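The thirty-day declutter, again

My sister-in-law sent me another one of these plans. One item out of the house on the first day, two on the second, and so on until you are living like a monk in Tultach. I did 17 days of it last year and I remain unconvinced.

My main complaint is the sums. By day 17 you have parted with well over 100 things, and most of mine were dead pens. The wardrobe in the back bedroom still wouldn't shut.

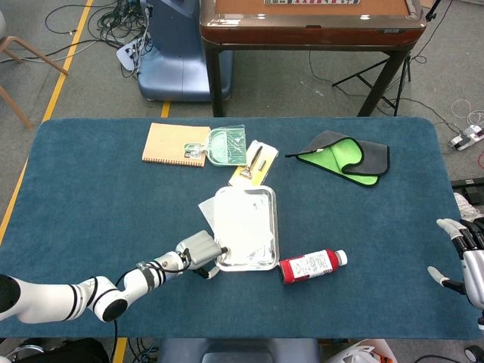
Posted by Krisztina Farkas
July 18, 2018
Filed under: Home, Grumbles

Then there is the question of where it all goes. The charity shop on Rallow Road stopped taking bric-a-brac in September, so "letting go" mostly meant the bin. The woman who wrote the plan sells storage boxes on the same website, which I find hard to overlook.

I may try the kitchen drawers again. I won't be buying the boxes.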